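Ticket: key pickup success rate does not reproduce
Project: Birlow
Opened by: Silviu Surdu
Assigned to: Slamet Lumbantobing
Status: Open (was Closed, reopened by Silviu)
Component: policy evaluation, Wollen checkpoint

Silviu Surdu, 09:40
I'm reopening this. The draft says the Wollen policy picks up the keys "reliably" after fine-tuning on 2000 demonstrations, and I can't get that word to survive a morning at the table. Same checkpoint, same arms, same calibration file. It goes for the keys, closes short of them, lifts nothing and then carries on to the drop-off as if it had them. I would like to know what was counted as a success before we argue about anything else.

Slamet Lumbantobing, 10:05
Success was the automatic label. Gripper closes, doesn't reach full close, arm lifts, arm reaches the drop-off. It's in the eval script.

Silviu Surdu, 10:12
So a gripper that closes on the edge of the table and drags itself upwards would score.

Slamet Lumbantobing, 10:20
In principle. I didn't see it happen.

Silviu Surdu, 10:24
Were you watching all of them?

Slamet Lumbantobing, 10:31
No. I watched the first few and then let it run. That's the point of having an automatic label.

Silviu Surdu, 11:15
Went through the saved video from the original evaluation with the label column hidden, wrote down my own verdict for each of the 30 runs, then compared. Where we disagree it is always in the same direction: script says yes, video says no keys in the gripper. I haven't put a new percentage in the ticket on purpose. One person's verdicts are not a result either and I'd like you to do the same pass without looking at my column.

Slamet Lumbantobing, 11:22
Will do. I'd still say the policy is better than the Wuisan baseline. You can see it in how it approaches.

Silviu Surdu, 11:26
"You can see it" is what worries me. You knew which policy was running.

Slamet Lumbantobing, 12:50
Did the blind pass. I agree with you on all but 2 runs, and in both the keys are behind the finger so neither of us can really tell. Marking those as unclear. The label is too generous, I accept that. The fingers stop before full close for reasons other than holding something. If a tip catches on the table, the position reading looks the same as a grip on a thin object.

Silviu Surdu, 13:05
Thanks. That deals with the counting. It doesn't tell us why the thing misses. Things I tried this morning, in order:

Restarted both arm controllers. No change.
Re-ran the hand-eye calibration. The new file is so close to the old one that I put the old one back.
Swapped the checkpoint for the one saved before it. Misses in the same way, slightly slower.
Replayed a recorded demonstration open loop with the keys put down where they were in the recording. The arm goes to the keys. So the arms are fine and the fault is in what the policy makes of the camera view.

Keys flat on the white table, both grippers over it, which is the arrangement I used for everything after the replay.

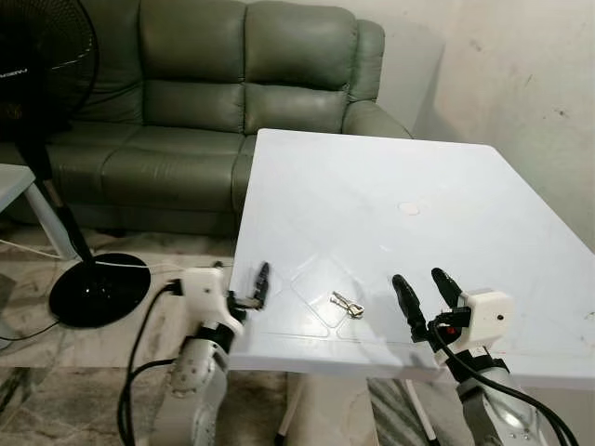
Does the replay test rule out a hardware fault?
It rules out the large ones, such as a slipped joint or a bad calibration. A small timing error between camera and arm could still be there, because an open loop replay never uses the camera.

Slamet Lumbantobing, 13:30
Fair point on timing. I checked the timestamps in the logs from your runs and from mine. The gap between camera and joint readings is steady in both sets, so I'd put that one aside for now.

My guess is the background. Silver metal on glossy white plastic is a poor target at the camera resolution we feed the network. In the demonstrations the keys were mostly put down in the same part of the table, so the policy may have learned a place to reach for and very little about keys.

Silviu Surdu, 13:37
Could be. It could also be five other things. What would we expect to see if you're right, that we wouldn't see otherwise?

Slamet Lumbantobing, 13:48
If it has learned the place, it should reach for the same place with no keys on the table at all.

Silviu Surdu, 14:40
Ran it with nothing for it to pick up. I took the keys off the table, kept the rest as it was and started the policy. It reached, closed, lifted and went to the drop-off. Did it 3 times to be sure I hadn't started a replay by mistake. All of them went the same way, and the script logged one of them as a success. I've attached that log line because I think it belongs in the paper's appendix if the number does.

Slamet Lumbantobing, 14:52
Ouch. OK.

In its defence, no demonstration ever starts without an object, so the policy has never been shown what doing nothing looks like. Reaching for the usual place is a sensible default. It doesn't prove it ignores the keys when they are there.

Silviu Surdu, 15:01
Agreed, it doesn't prove that. Moving them does more. Keys towards the far side: it corrects a little in their direction and stops short. Keys towards the near side: same, corrects a little, overshoots. So it uses the camera somewhat and leans on the average position a great deal. I wouldn't call that "generalises across object placement", which is the sentence in section four.

Slamet Lumbantobing, 15:10
I'll take the sentence out. Can we keep the comparison with Wuisan?

Silviu Surdu, 15:18
Only if Wuisan is scored again by the same method. Its numbers came from the same script, and if the script is generous to one it may be more generous to the other. For all we know the gap gets wider. I'd be pleased if it did. I just don't want to write it down first.

Slamet Lumbantobing, 16:05
Changes pushed to the Bosonen branch:

Eval script now writes "attempt finished" where it used to write "success".
Success is filled in by hand from the video, by two people, with the policy name hidden. Unclear is allowed as an answer.
Start positions are drawn from a list before the session. The person at the table doesn't choose.
Runs with no object are mixed in, and any reported success on those is flagged.

Not done: a better automatic check. Motor current might separate a held object from a caught fingertip but I haven't tested it.

Silviu Surdu, 16:20
Good. Leave the current check out until somebody has tried it against the hand labels. I don't want a second script we trust for no reason.

Still to do before this can close: rescore Wuisan, rerun Wollen with the drawn positions, and change the abstract. The abstract still says "reliably".

Slamet Lumbantobing, 16:24
Abstract changed to "in some placements".

Silviu Surdu, 16:26
Which ones?

Slamet Lumbantobing, 16:31
Will fill in after the rerun. Leaving the ticket open.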